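Petition signatures thrown out by the town clerk – can we add more after the deadline?

Posted by Kerubo Okoth

I live in Erkerdale and a group of us have been trying to get a question on the fall ballot. We want the town council elected by district instead of at large. Right now every council member lives on the Gredero side of the river and the Bosari Road side has no one.

The town charter says you need 500 valid signatures from registered voters. We turned in more than that in July, before the office closed on the last day. On Monday the clerk's office called and said that once they took out the bad ones we were short. They didn't say how short. The reasons they gave over the phone were wrong address, not registered, and signature doesn't match. They also said one of our people forgot to sign the statement at the bottom of 4 of his sheets, so everything on those sheets was tossed.

What I want to know is whether we can fix this or whether we have to start over. The charter has one line that says a petition found insufficient "may be amended" but the clerk told me that only applies to recall petitions. I read it again and I don't see the word recall anywhere near it. Also, is there any way to see which names were rejected? We kept photocopies of every sheet.

Kipchumba Langat

Get it in writing first. A phone call is not a decision. Write to the clerk, ask for the certificate of insufficiency (or whatever your charter calls it) and ask for the list of rejected lines with the reason for each. In most places that is a public record. Send it by email and also drop off a paper copy and have them stamp it with the time.

The time matters. Where the charter allows an amendment it is often a short window, and it may run from the date of the notice. Look for that number before you do anything else. If the charter doesn't give one, look in the state election code, which usually fills the gap.

Then take your photocopies and go line by line against the voter list. You can usually buy the list or look at it in the office. We did this in my town over a park bond and got back a good number of names. People had moved within town and were still registered, and the checker had marked them as not found. Women who had changed their last name were another big group.

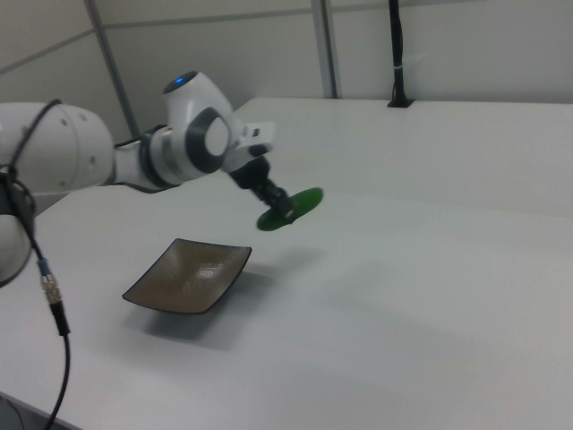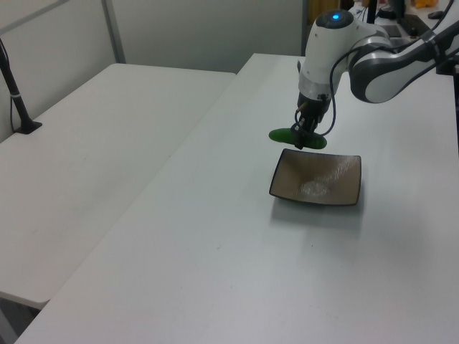 The 4 sheets with no circulator signature are a different problem. Some states let the circulator come in and sign late, some treat it as fatal. Don't let him sign your photocopies and turn those in. Ask the clerk what the rule is and ask which section it comes from. If there were 300 names spread over the rest of your sheets with no trouble, those stay good either way, and you only need to make up the difference.

On "may be amended" – read the heading of the section it sits in. Sometimes the line looks general but the whole article is about recall. If the article covers initiatives too, then I think you are right and the clerk is wrong. Copy the full section into your letter.

sampaio_ward2

Clerks always do this. Just collect them again, it's faster than arguing.

Kerubo Okoth

Thanks Kipchumba. I checked and the article is titled "Initiative, Referendum and Recall" so it covers all of them. It gives 2 weeks from the notice, and it says written notice, which we haven't had. Letter is going in tomorrow morning.

Kipchumba Langat

Good. Keep collecting on fresh sheets in the meantime, on the same form with the same wording at the top, and have someone check the bottom of each sheet before the circulator goes home. If they still refuse the extra sheets after your letter, that is when to call a lawyer who does election work. The deadlines for going to court over a ballot question can be very short, so don't wait for a second refusal.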